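Preben Damgaard has kept the water records for the Garemora allotments for 13 seasons. The site draws from one borehole, metered at the Fairweather gate. 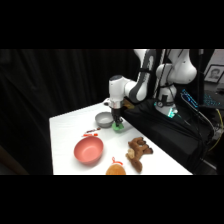 Sotiris Gavalas reads the same meter and puts the loss between gate and plots higher than Damgaard does. Damgaard accepts the reading. "The old pipe leaks at the joints," he said. "We logged 431 liters missing in one night."

Storage is a 2,000-liter tank, filled after dark.

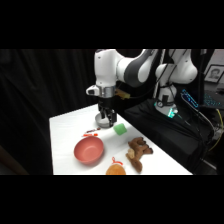
## Repairs

The lower run will be replaced in October. "I want valves at each branch," Damgaard said. "Then we can close one and read the meter again." Plots stay on hand watering until then. 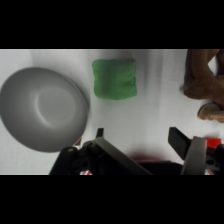 *Gray bowl on a white tabletop.*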